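The phone at the Tiongson Institute rings before eight most mornings. Usually it is a pediatric ward asking if a blood sample arrived in the night. Danai Pappas takes the call herself when she can, and she writes the answer in a paper notebook with a green cover.

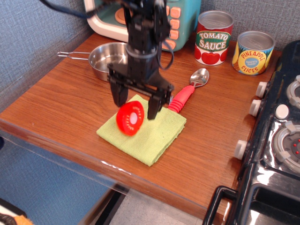

HEALTH RESEARCH

Pappas leads a small group that studies kidney disease in children. Her subject is nephrotic syndrome, in which the kidneys let too much protein pass into the urine. Most children respond well to steroids. For some of them the illness comes back again and again, and doctors still cannot say at the first visit which children these will be.

Her group wants to give families an earlier answer. The study, called Nekelon, has collected 2537 samples from 17 hospitals, many of them far from any specialist. A nurse takes a little blood and urine at diagnosis, and the same again at each relapse. The laboratory then looks for proteins which change before the swelling returns.

"I was a ward doctor first," Pappas says. "I remember parents who checked their child's eyes for swelling every morning. They asked me what would happen in the next year, and I had only a general answer for them." 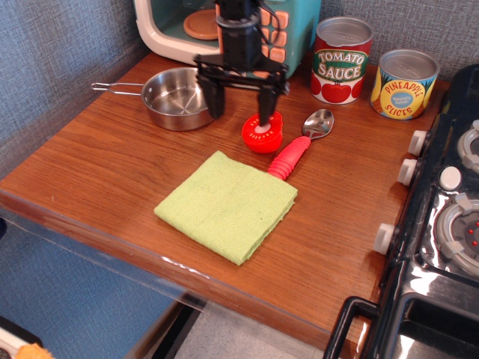

A toy tomato half and a spoon on the counter.

Money was a difficulty from the beginning. A first application was refused, and the second one brought enough for two years. The Pramonik Foundation joined in July and now pays for the transport of samples, which had been the largest cost after salaries. The boxes must stay cold during the whole trip, and in summer one late truck can spoil a week of work.

The families have changed the study too. In the first plan, every child had to come to the hospital for each collection. Parents in the north said that this meant a full day without pay, so a local clinic can now do 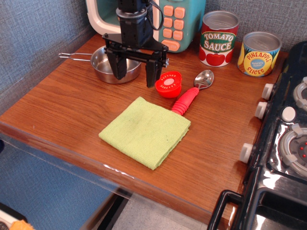

it, and the visit takes 30 minutes. Fewer children have left the study after this change.

The next step is a simple test that a regional hospital could run on its own machines. Farkon, a diagnostics company, is preparing the first version. Pappas is careful when she speaks about it. The test must be checked in a new group of children, and she does not want parents to ask for it too soon. For now, the samples keep coming, and the freezer on the second floor needs another shelf.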